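Guvel G2 Two-Finger Parallel Gripper: our bench notes and buying info

6 min read

Updated June 30, 2025
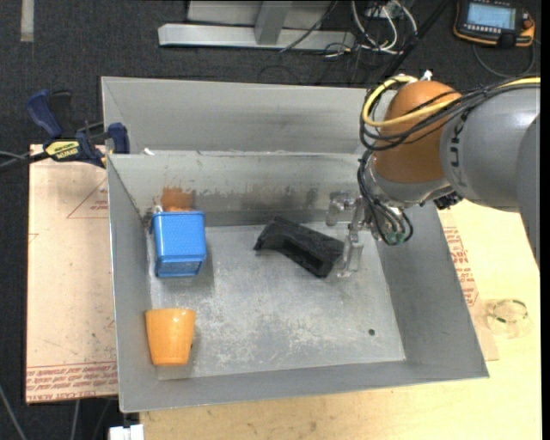
What you get for your money

The Guvel G2 is a small electric parallel gripper with two thin straight fingers, and it's the one I end up recommending most when people write in asking what to put on an arm for bin work. We've stocked it at Plimovton since January and I've had one on my own bench nearly the whole time, so I have opinions!

In the box you get the gripper body, one pair of thin fingers, a pair of blank fingers you can machine yourself, the cable, and a bag of screws (keep the bag, the short ones are a pain to replace). The flange adapter is separate. I know, I know, but arms differ so much that bundling one would mean half of you throwing it in a drawer.

Why thin fingers

Bins are mostly walls. That was my big lesson from trying three grippers over the same sheet-metal tray. The parts out in the middle of the floor are easy and pretty much anything will pick them. It's the stuff leaning on the back wall, or standing close in by the side, that sorts the grippers out, and slanted walls make it worse because your fingers want to go down straight and the metal doesn't.

My usual test set is a mixed bag on purpose: a blue plastic box with a ridged lid, an orange plastic cup, an angular black piece with a recess in it, and whatever else is lying around that day. The cup is the one to watch. It's tapered, so a flat finger only touches along a line, and if you grab too high it squirts away from you. With the G2 I go for one finger inside the cup and one outside, and I turn the force down to 30 percent.

The black piece is the opposite. It's angular and chunky with plenty of edge to grab, and you can drop one finger into the recess if the outside is blocked. Wide fingers won't fit in there. I tried.

G2 against the other two

I ran the same picks with the Yang parallel gripper and the Flomby three-finger, same arm, same bin. Short version:

Guvel G2: 30 picks out of 34
Yang: 21 out of 34
Flomby: I gave up counting after it wedged itself in the corner for the second time

That's a bit unfair to the Flomby, which is a lovely thing on an open table with round parts. I still use mine for jars. It's just too fat for a shallow tray with walls on it. The Yang is a good gripper too, stronger than the G2, and if you're lifting heavy castings I'd point you there first. Its fingers are thick at the root though, and that cost it almost every pick near the back wall.

Three of the G2's four misses were the cup. The other one was me, I'd typed the wrong height in.

Setting it up

Clamp your bin. Please! A bar clamp on the back panel is plenty, and it'll save you an afternoon of wondering why your positions have drifted when really the tray has been scooting across the table a hair at a time.

Give the cables more slack than you think around the wrist. Run them back along the arm, then turn the last joint slowly both ways with the pendant in your hand and watch for anything pulling tight. Do this before you write a single line of the program. I've ripped out one connector in my life and it was an expensive one.

Start at low speed with the fingers half open, not all the way. Fully open they take up a lot more room going down, and you'll clip a wall sooner or later.

Things I don't love

The finger screws come loose if you run it all day, so put a dab of threadlocker on them. The indicator light is on the side that faces away from me on every arm I've mounted it to. And the manual has one page on force settings when it could use ten. I wrote up my own numbers and they go out with every order, so look for the folded sheet under the foam.

Ordering

Part number 2129. Fingers are sold in pairs and we keep spares on the shelf. Tell us which arm you have when you order and we'll check the adapter pattern before it ships.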